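Last updated: December

Section 4. Setting up the tray-and-rack table

OK, so if you've made it through the wiring section, both arms power up, both grippers open and close, and you're itching to make them do something. Me too, every single time! This section gets you from two arms that can wave to two arms that share a table. I wrote it for the setup at our shared workshop in Priscombe, and I've left our own numbers in so you have a starting point.

You'll need the Gakley table brackets, two black plastic trays (one bigger than the other), the long ribbed rack, a pad for each tray, eight green fingertip pads if you want spares, and the Sunedik control software already installed on your computer.

4.1 Laying out the table

1. Clear the tabletop and wipe it down. Ours is beige and shows every mark, and I've stopped fighting the stains.
2. Put the two trays side by side near the middle, somewhere both arms can get to without stretching.
3. Set the rack off to one side of the trays. It doesn't have to be square to the table edge. I like it on a diagonal, with clear space past both ends.
4. Lay a pad flat in each tray if you're starting with the pad exercise. Leave them out if you're only teaching tray positions.
5. Walk around the table once and look for anything within an arm's swing — mugs, phones, the hex key you swore you put away.

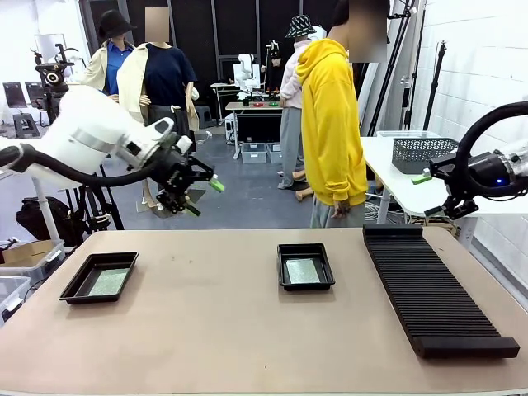

Once the layout feels right, mark the tray corners with little bits of masking tape. I skipped this the first time and spent a whole evening re-teaching positions after somebody borrowed the table for soldering (my own fault, no hard feelings). With tape down you can put everything back in a minute and the saved positions still work.

Note: If your trays slide when you push on them with one finger, they'll slide when a gripper does it too. A strip of rubber shelf liner under each one is plenty.

4.2 Cables

6. Move each arm by hand, power off, through the biggest reach you plan to use. Watch the cable loop the whole way.
7. Leave enough slack that the loop never pulls tight at the wrist. I leave mine generous and it looks goofy, but I haven't yanked a connector since.
8. Keep the loop off the tabletop. A cable that drags will sweep a pad right out of its tray.
9. Bundle whatever hangs below the table edge and keep it away from your feet.

CAUTION: Power off means off at the supply. Pausing in Sunedik holds the arms in place with the motors live, and a held arm can still jump when you resume.

4.3 Fingertips and wrist camera

The green pads are the bit everyone wants to fuss with, so let's get it over with.

10. Press one green pad onto each finger and make sure it sits flush. If it rocks, peel it off and try again.
11. Close the gripper slowly at speed 8. The two pads should meet flat, with no gap at the top.
12. Snug up the silver bolts on the gripper mount. Snug, please! I stripped one by being enthusiastic and had to order a whole bag from Ladefoged to replace it.
13. Open the wrist camera view and check that you can see both fingertips along the bottom, with the table beyond them.

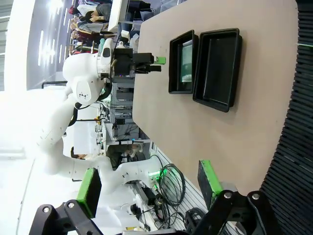
The camera view is going to look tilted, and it'll tilt more as the wrist turns. Leave it alone. I spent way too long rotating the picture in software so it would look nice to me, and all I did was confuse myself when the wrist moved again. What matters is that the fingertips stay in the same spot in the view every time you open it.

Note: Bright overhead lights can wash out white parts of the arms in this view. If you lose the edges of a tray the same way, drop the exposure one step and look again.

4.4 Teaching the first positions

Do one arm at a time. I know, I know — two at once is the fun part. You'll get there.

14. Park the arm you aren't using well back from the trays.
15. Bring the other one over the larger tray and stop 40 mm above the rim. Save that as TRAY A HIGH.
16. Do the same over the smaller tray and save TRAY B HIGH.
17. Move across to the rack with the fingers open. Come in from the side, level with the ridges, and save RACK SIDE.
18. Run the three positions in order at speed 8. If nothing bumps, bring it up to 13 and run them again.
19. Park that arm, swap, and teach the other one its own set. Don't copy the numbers over; the bases never sit quite the same.

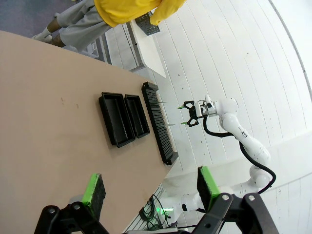

When both arms have their positions, run them together at speed 8 with your hand on the stop button. Have one wait at its park position until the other has left the trays. There's a checkbox for this in Sunedik called "Hold for partner," and it's off by default, which still bugs me.

CAUTION: Keep hands and sleeves off the tabletop while either arm is live. Anyone standing at the edge to watch should take a step back before you press run.

If an arm stops short with error 9, it thinks it ran into something. Nine times out of ten mine is a cable loop catching on the table edge, so go back to 4.2 and give it more slack before you touch any settings. Clear the error, send the arm to park, and start again from TRAY A HIGH.

Moving a pad from one tray to the other is in Section 5. Save your positions file before you shut down!

Questions or corrections: leave a note on the Priscombe workshop board | © Priscombe Shared Workshop | Back to top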